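Small Room Study: Seating and Floor Space in a Guest Bedroom
Student project report, Interior Planning, second year
Submitted in August

1. Task

We were asked to choose one furnished bedroom in the Vosilon guest house and report on how the seating area works next to the bed. The budget for changes was 2,000 and no piece already in the room could be thrown out. Our group took a ground floor room on the Dramau side of the building.

2. Method

We visited the room twice, once in the morning and once after 6 p.m. when the lamps were on. On the first visit we drew a floor plan by hand and measured the walking space between the bed and the chair. On the second visit we sat in the chair for 15 minutes each with a book and wrote down what bothered us. We also gave a short question sheet to guests who had stayed in the room. The questions were about where they put their bags, where they sat to put on shoes, and whether they moved any furniture.

3. Results

Most guests said they used the armchair for clothes first and for sitting second. Several wrote that the pillow was nice to look at but took up the seat, so it ended up on the floor. We did the same thing on our own visit without talking about it. The seat cushion is flat and thick, and with a throw pillow behind the back there is not much depth left for a tall person.

The chair has a rounded back with curved arms, which helps in a small room. You can pass it without catching a corner. Its gray fabric goes well with the pale tile and with the gray and white rug by the bed. The orange wall is a strong color in the room, and guests mentioned it more than anything else. Opinions were split on it.

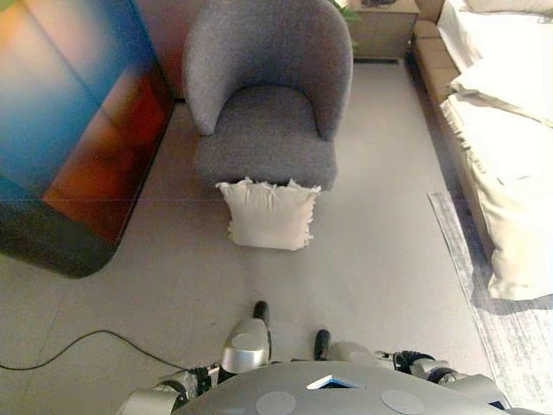

Figure 1. Armchair and throw pillow, with the bed at right and the nightstand against the back wall.

The rug lies beside the bed and does not reach the armchair. Two guests wrote that the tile was cold under their feet when they sat down to read. The other complaint was light. The evening light comes from the wrong side for anyone reading in the chair — we noticed this in the evening and moved the chair a little to test it, but then it blocked the way to the door.

4. Proposal

We looked at two supplier catalogs, Illovon and Mudaliar, and priced a floor lamp with a narrow base, a second small rug for the chair, and a luggage bench for the foot of the bed. The total came in under the 2,000 limit with the Mudaliar rug and slightly over with the Illovon one. The bench matters most to us. If bags and clothes have a place to go, the chair stays free.

We suggest keeping the cream pillow on the bed with the two white ones. The fringe would need a gentle wash, and the housekeeping staff asked us to note that in the report.

5. Limits of the work

We had few question sheets back, and they all came from summer guests. The answer about cold tile could be stronger in winter. We did not measure light levels with a meter. The floor plan in the appendix is to scale except for the closet, which was locked on both visits.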